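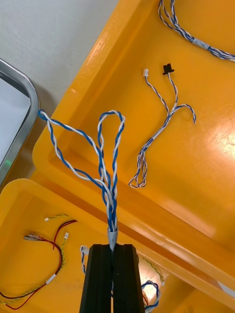 Nendness Assembly Group
Minutes of the parts layout meeting, December 17, 2023

Present: assembly, stores, quality. Apologies: purchasing.

1. Minutes of the last meeting
Accepted with one correction. The Trivis harness order was for 300 pieces.

2. Harnesses
Stores reported 179 blue-and-white twisted harnesses on hand. Sleeve position varies between lots. Quality will measure a sample against the Bustedis drawing. Harnesses go into the bins uncoiled, with no tape or ties. Lots are not to be mixed in one bin.

3. Table layout
The present layout stays: yellow bins in pairs on either side of the steel tray. Round red boards are kept in the lower-left bin. White paper lining in the tray is to be changed at the start of each shift. 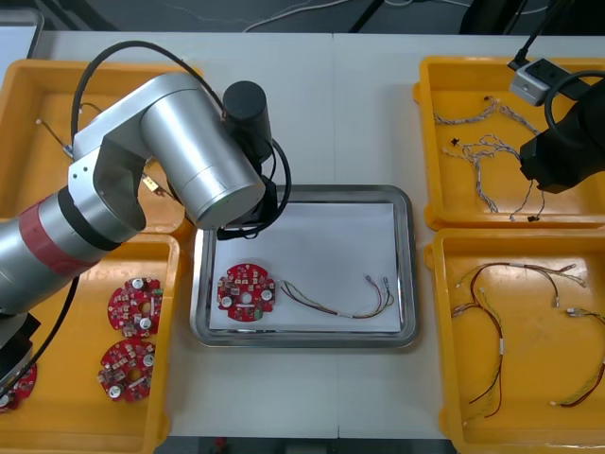 4. Tray contents
A board and its harness are laid on the paper together, board on the left, leads running to the right. Connectors must stay inside the rim.

Small parts with wire leads remain in the upper-left bin. Assembly asked for a divider there to keep the leads from tangling. Bawa has quoted for 2 dividers. Stores will order.
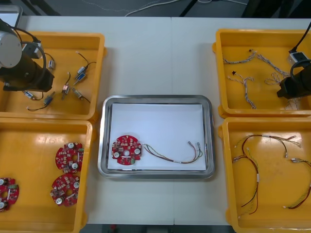

Assembly also asked that the floor under the table be swept at shift change and any parts found there be returned to stores for inspection. Agreed.

5. Open actions
Sleeve measurement: quality.
Divider order: stores.
Revised layout sheet, last issued in August: assembly.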